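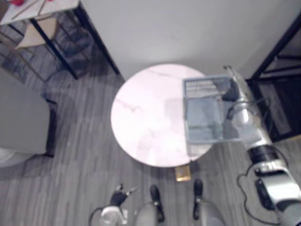
Hello! I'm Pilar, and on Monday after school I go to Robot Club at Holtgate. Our project this term is called Ikdale, and it's a shopping robot. We're teaching it to pick up vegetables from a pretend greengrocer's and pop them in a basket.

You might think that's easy (I did!). But how hard do you squeeze a cabbage? Your hand just knows. A robot has to learn it, so we practise the same move over and over. Our chart says 135 goes so far, and we want to reach 300 before the Dreltby contest in November.
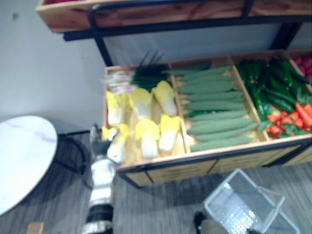 Cabbages are my favourite because they're big and easy to spot. Cucumbers are trickier, as they lie so close together that the fingers have to find a gap. Hortensia Pereyra, our club leader, lets us take turns choosing what to try next, and I always say cabbage!

When a go doesn't work we write down why. Too high? Too far left? Then we change one thing, only one, and try again. Next week it's my turn to write the chart, so I'm bringing my good pens.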